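Pimham Community Café — progress to Dec 9, 2019

Well, we're open! Since September we've run four lunches a week, and Monday's had 50 people through the door. The Sollarow grant has paid for the boiler and nine new chairs, with two still to come.
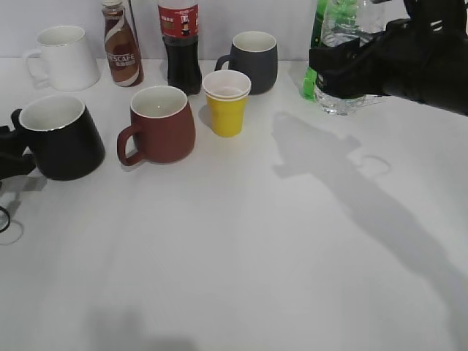

Drinks are our next job. Hot ones sell best, but people keep asking for cold — cola, bottled Nescafé, that sort of thing — so we'd like to put a bit of the spring money towards a fridge.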